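Rarbridge Touring Car Series: Frequently Asked Questions

Entries and licenses

Who can enter the series?
Any driver aged 16 or over who holds a current club racing license. Drivers under 18 need a parent or guardian to sign the entry form. If your license was issued by another club, send a copy with your form and allow a week for it to be checked.

How much does a full season cost?
The season entry fee is $1385 per car. It covers every round, your race numbers and one transponder rental. Fuel, tires and test days are extra.

Can I enter a single round?
Yes, if there is space on the grid. Season entries are placed first. We cap the grid at 25 cars, and single-round places are given out in the order the forms arrive.

Can two drivers share a car?
Two drivers may share a car over the season, but only one may drive it in any given race. Points go to the driver. Name both drivers on the form.

What happens if I have to withdraw?
Tell the entries desk before noon on the Wednesday before the round and your fee for that round is credited to the next one. After that it is forfeited.

Cars and rules

Which cars are eligible?
Four-door sedans and five-door hatchbacks with a production engine of two liters or less. Turbocharged cars run in Class B with an added weight penalty. The full list of models is in the technical rules, section 3.

Do I have to use the control tire?
Yes, in qualifying and in both races. The control tire is the Plosar. You may use any road-legal tire on test days.

Is the gearbox open?
No. Gearboxes must keep the original casing and number of gears. Final drive ratios are free in Class B only.

How are engines sealed?
Ritu Rathore, our technical delegate, seals every engine before the first round. If you break a seal for a repair, call her first and bring the old seal with you. An engine that turns up with a missing seal starts from the back of the grid.

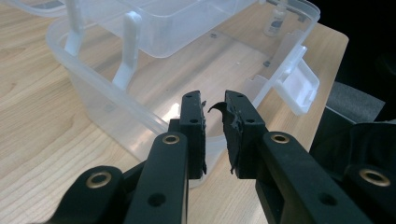
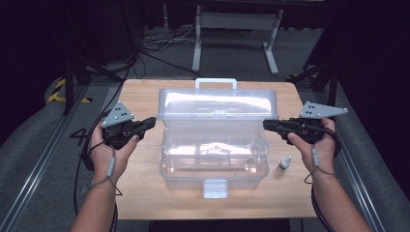
Clear plastic storage box on a wooden tabletop, both pictures.

Race weekends

What is the timetable?
Scrutineering opens at 7:30 a.m. Qualifying is a single session of 20 minutes, followed by two races in the afternoon. The order of classes changes from round to round, so check the final instructions when they reach you.

How is the grid set for the second race?
By the finishing order of the first race, with the top 3 reversed. Cars that did not finish line up at the back in the order they retired.

Is there power in the paddock?
At Andreadis there are outlets along the pit wall side only. At Roltotora there is power in every garage, but you will need your own extension cord. Generators must be off by 9 p.m. at both tracks.

Can I camp overnight?
Camping is allowed at Roltotora for competitors and crew. There is no camping at Andreadis. The closest motels fill up early for the October round.

How many crew passes do I get?
Each car gets four. Additional passes can be bought at the gate.

Points and protests

How do points work?
Points are awarded to the top ten in each class in each race. There is one extra point for pole position and none for fastest lap. Your lowest score of the season is dropped, but a disqualification can't be used as a dropped score.

How do I lodge a protest?
In writing, to the clerk of the course, within 30 minutes of provisional results being posted. The protest fee is returned if the protest is upheld.

Where are results posted?
On the board outside race control, and on the results page by the following evening.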